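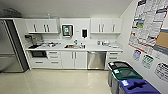 Guidance: Gender and Inclusion

Programmes > Resources > Practice guides > Consultation

Print this page | E-mail this page

How to plan a consultation with women's savings groups

This guide is intended for partner organisations preparing a first consultation under the Wiltis small grants programme. It sets out the steps to be completed before, during and after the meetings, and should be read alongside the grant agreement.

Step 1. Define the purpose

Write down, in one or two sentences, the decision that the consultation will inform. A purpose such as "to hear from women" is too broad. A suitable purpose would be "to decide which market days the Oltby loan desk should open". If no decision remains open, the exercise should be described as an information meeting and this guide does not apply.

Step 2. Identify the groups

Obtain the current register of savings groups from the district office. The Oltby register lists 26 groups, of which 19 took part in the last round. Contact those that did not take part first, and record the reasons they give. Groups led by widows, by women with disabilities or by recent arrivals may not be registered at all. Ask market associations and health workers to help you reach them.

Step 3. Agree the time and place

Consult each group before fixing a date. Meetings held in the early morning or at dusk will exclude many women with caring duties. In farming areas, avoid planting and harvest; in Dalen, partners have found January to be the most convenient month. Choose a venue that can be reached on foot, and confirm that it has a separate toilet and a space for young children.

Step 4. Set the participation allowance

Each participant should receive 1,000 in local currency towards travel and lost earnings. The allowance is paid in person at the close of the meeting, against a signature or thumbprint. It must not be paid through a husband, another relative or a group leader. Childcare costs are claimed separately on Form C.

Step 5. Hold the meeting

Appoint a female facilitator who speaks the main local language, and a second person to take notes. Explain how the information will be used and obtain consent before any names are recorded. Begin with general questions on saving and borrowing. Questions about control of money within the household should be put only in small groups, and participants may decline to answer. If a participant discloses violence, stop the discussion, speak to her privately and follow the referral procedure in Annex 2.

Step 6. Report back

Prepare a written summary and read it aloud to each group before it is sent to Clestevham. Corrections requested by the group should be entered in the text. Once the decision has been taken, return to the groups and state which of their proposals were accepted, which were not, and why.

Completed summaries should be submitted with the quarterly report.

Print this page | E-mail this page
Shared 14 times | 2 comments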